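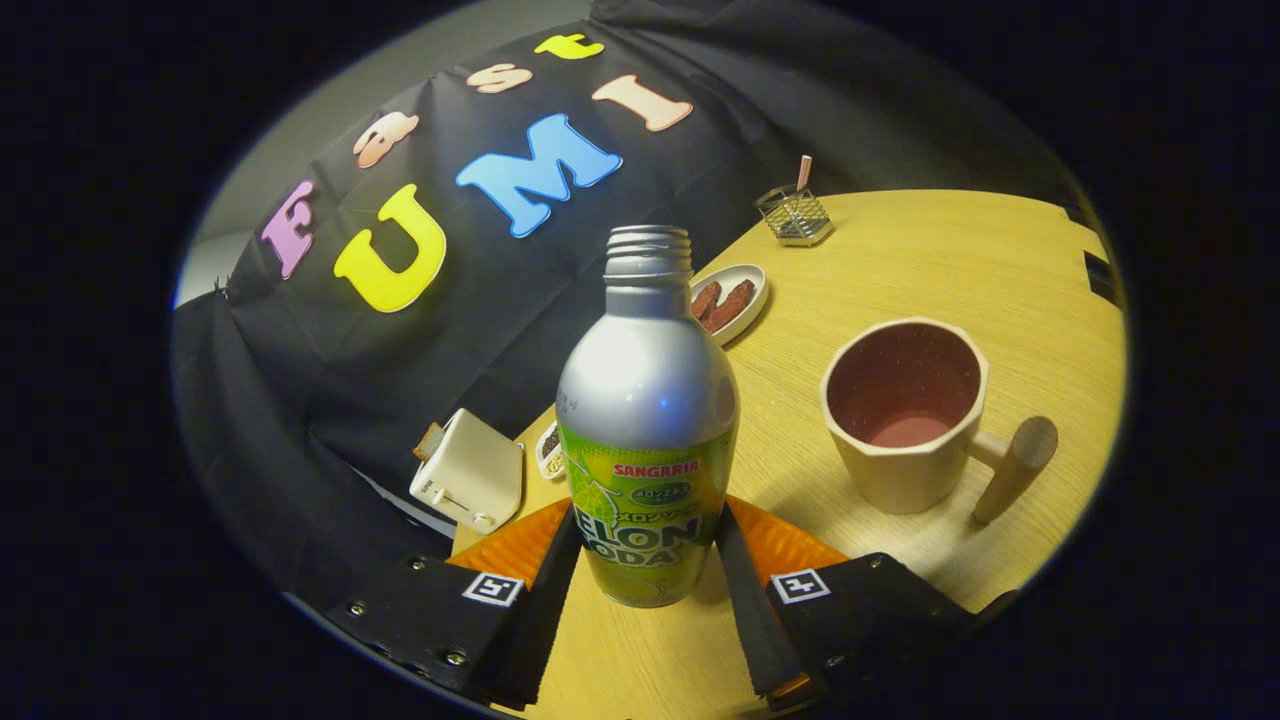
February, workshop notebook, hand-held gripper build

Started again at 6 pm after the glue had its rest. Today I wanted to close two open points from the last entry: the pads, and the tags on the fingers.

Pads. These are the second print of the orange ones. The first print was in the stiffer filament from Loltix and it was too hard, the ribs did not bend at all and a smooth object turned between the fingers like a key. The new print is the soft Abreu filament, printed slowly, at 20 mm/s, and with the ribs across the finger. I had to dry the spool overnight, otherwise there are strings between all the ribs and it takes longer to clean them than to print them. The colour is only what was left on the shelf, but I like it, I can see straight away on the video where the contact is.

Each pad sits on the inner face of the finger. In the old version I glued it, and I regretted it, so please do not glue these ones. If somebody needs to change a pad, take the finger off first and do it on the bench. The small screws go into plastic, so use the hand driver only. I already stripped one hole with the drill and had to fill it.

Tags. One square tag on each finger. I measured the opening from the two tags with the script and compared it against the calliper. When the fingers are wide open the numbers agree well. When they are nearly closed the error grows, and I believe the reason is the lens, which bends everything strongly near the border. The calibration I am using was made with the previous lens mount. So it must be done again, with the checkerboard, and with enough views in the corners. I have been avoiding this for two weeks.

Grasp trials. I used the silver bottle of Sangaria melon soda for the tall shape. It is a good test because the metal is smooth and the label is a different surface, so I can compare. I hold it low, on the label, with the fingers making a V. A grip higher on the shoulder was worse yesterday, the fingers want to slide upwards where the bottle becomes narrow. For the next round I want the mug with the wooden handle. The handle points down a little, so I will need to turn my wrist, and I am curious if the trigger is still comfortable in that position.

Trigger. Still too heavy. With the luggage scale I read 497 grams at the point where the fingers begin to move. Before I changed the spring it was less, but then the fingers did not come back open by themselves. Somebody at Gimcombe has a box of assorted springs, I will ask if I can try some. After one hour of holding things my index finger is tired, and I have big hands, so for other people it will be worse.

Recording. The logger from Claltus dropped out one time, after 230 seconds, and the file was not closed properly. I could recover it except for the end. I suspect the cable and not the software - when I moved the connector it happened again. I put a strain relief made of a zip tie, it is ugly but it holds. I keep the clips short for now, 30 seconds each, then if one is lost it does not matter so much.

The light was fine with only the ceiling lamps. The black fabric behind the table helps the tag detection, I got fewer false squares than with the pegboard behind. Please leave it hanging. The foam letters on it made no trouble for the detector, I checked this in the log and there is nothing.

To do:
- new calibration for the present lens mount
- lighter spring, or longer lever arm
- print one spare pair of pads in the same soft filament
- proper cable with locking connector
- write the finger number inside the finger, I mixed left and right again
- mug trials, by the handle and by the rim

Question for whoever prints next: is the grey spool on the second shelf also the soft one? The label has come off. I squeezed a piece and I could not decide.

Stopped at 9:15 pm. Batteries are on the charger, please take them off in the morning.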